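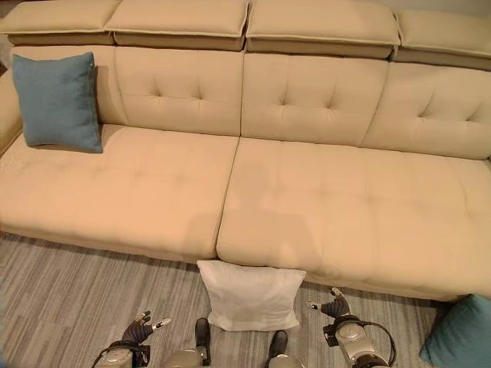 5. Running the Sofa Tidy Trials

This section covers one block of sofa tidy trials under the Raven method. Raven compares two policies on the same task: picking up throw pillows and setting them on a sofa. Read Section 4 (Start-up and Homing) first. The robot must be standing and homed, with both hands reporting to the Kunero console.

A block is 12 trials. A full session is two blocks, one per policy. Run both on the same robot and the same sofa, with the same lighting. Blocks from different rooms can't be paired later.

5.1 Before the block

1. Clear the walking area in front of the sofa. Remove anything that isn't on the layout card, including shoes, bags and spare cables.
2. Check the wrist cables. They need enough slack for a full forward reach, but a loop should not hang below the forearm where it can catch on an armrest.
3. Set the headrests to the height on the layout card and leave them there for the whole session.
4. Place the pillows. The card gives a spot and a facing for each one. Set them by hand and press them lightly so they hold their shape.
5. Walk the robot to its start mark and let it settle.
6. Open the head view on the console. Confirm that the front edge of the seat and at least one armrest are in view, then save the reference still.

Note: Window light changes through the day. If you start after 4 p.m., close the blinds and use the ceiling lights for both blocks.

Caution: Keep people off the sofa and out of arm's reach while the hands are powered. Two people are needed for every trial, one at the console and one holding the stop switch. The person with the stop switch does no other job.

5.2 Running a trial

1. Load the trial file. The console picks the policy and hides its name from both operators.
2. Call out "ready" and wait for the stop operator to answer.
3. Press Run. The trial clock starts at the first arm movement.
4. Watch the head view, and keep your hands off the keyboard unless you need to end the trial.
5. End the trial when the robot reports done, when a pillow leaves the walking area, or when the hands have made no progress for 18 seconds.
6. Save the end still before anyone touches a pillow.

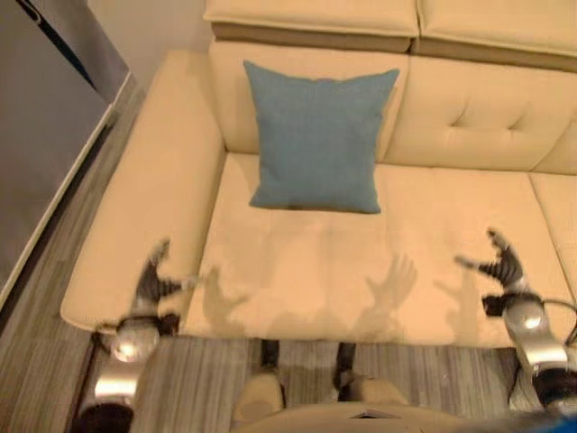 Figure 5-2. Head view with both hands over the sofa and the pillow upright against the backrest.

Shadows of the hands often fall across the seat. Leave them alone. An early version of the method used extra lamps to wash them out, and the results were harder to repeat – the lamps never went back in quite the same place.

If fast finger movement blurs the head view, keep recording. Blur is not a reason to void a trial. Void a trial only for one of the following:

- the stop switch was pressed
- the head view dropped out
- a pillow was in the wrong place at the start
- someone entered the walking area

Repeat a voided trial at the end of the block with the same layout card. Don't delete the voided recording.

5.3 Scoring

Score from the end still, with the trial clock hidden. Each pillow gets one of three marks:

Placed – the pillow rests fully on the seat and stands against a back cushion or armrest.
Partial – the pillow is on the seat but lies flat, or part of it hangs over the front edge.
Missed – any other result, including a pillow still in the hand. 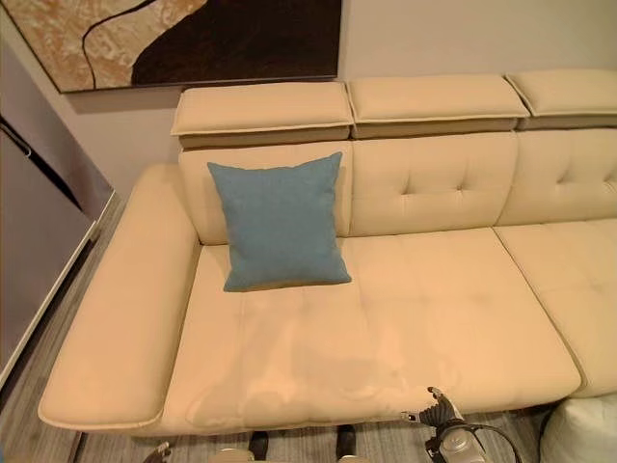

Marks on the upholstery don't affect the score, and neither do dents or wrinkles. Write them in the surface column instead. Pale leather shows patches differently as the light shifts, and a later reader may need to know whether a policy was reacting to the seat surface. Use the same words each time: "patch," "crease," "dent."

A second scorer marks every end still without seeing the first sheet. Where the two disagree, keep both marks and enter the lower one in the main table. Giorgia Pace and Tullio Leone wrote the scoring rules and settle any case the sheet doesn't cover.

5.4 Between blocks

1. Return the robot to its start mark and power down the hands.
2. Check the fingertips for lint or loose thread. Wipe them with a dry cloth.
3. Reset the pillows to the first layout card.
4. Compare the live head view with the reference still. If the armrest line has shifted, move the robot, not the sofa.
5. Load the second block.

Hand joints get warm over a block. If the console shows the yellow temperature flag, wait for it to clear before pressing Run. Enter the length of the wait in the log, then continue with Section 6, Exporting a Session.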